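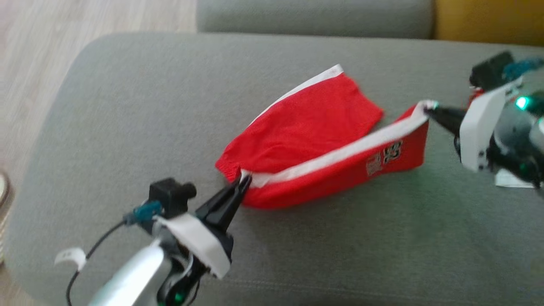 *Red with white trim: a garment opened out on grey upholstery.*

**Folding on the sofa: a household habit reconsidered**

04/01/2020

In most homes the laundry is dried in one room, ironed in another and folded wherever there is space. For a good many households that place is the sofa. The Titach survey of domestic routines, carried out in Histon last October, put the question to 51 homes and found that only seven kept a table for the purpose.

The seat of a sofa has clear merits. It is wide, and a woven cover holds cloth in place while the sleeves are brought in. Its weakness is softness. A garment pressed down into a cushion will take a crease along the seam, and the survey's authors advise working on one cushion at a time.

Sports tops and other printed clothing call for some care. The print should be kept away from the sharpest fold, and trim in a contrasting colour is best laid edge to edge, where any error is easily seen. Four folds are enough for most adult sizes. 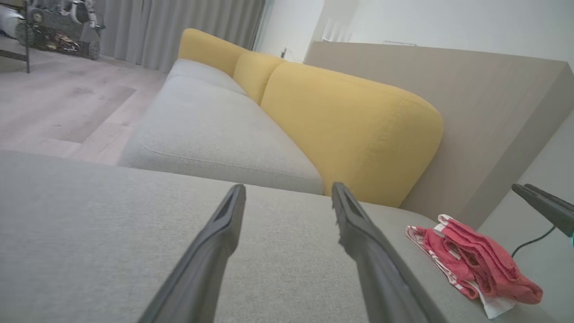 *Folded red-and-white cloth on a grey seat, with mustard-yellow cushions behind.*

Colour is also a matter of practical interest. The Clirau furnishing guide recommends a plain seat in grey or stone, against which pale socks and dark ones can both be found, and leaves stronger shades to the back cushions. Folded items should be moved to a drawer within 2 hours, before the sofa is wanted for sitting.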